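Home | Questions | Builds | Tags | Log in

Hand keeps crushing soft packets, any ideas?
Asked by Sanaa Ezzat, Apr 30, 2023

Finally got the fingers on my arm closing together (so pleased!) but anything soft gets squashed flat. Rigid boxes are fine. Where do I start?

2 answers | 3 shares

Bogdan Ene
Lower the current limit. Mine was at 100 per cent, silly me. 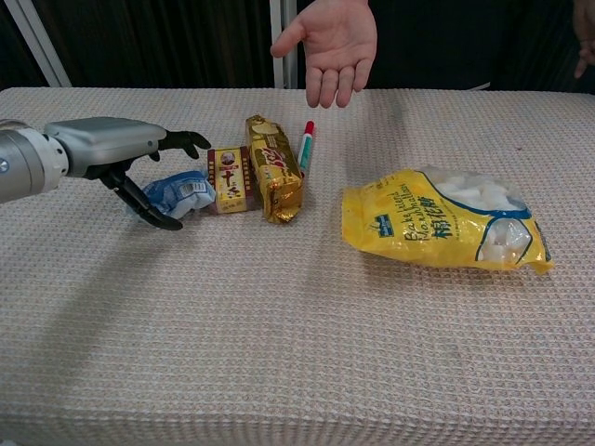

Closing speed matters more than force on our build at Priltham, and slowing the last bit of travel was a brilliant fix! Try a mix of things on a textured cloth: a crinkly packet with the lower fingers curled round it, then a small upright box, then a big bag of marshmallows once you're brave. Log the motor current each time.
Surdu

5 comments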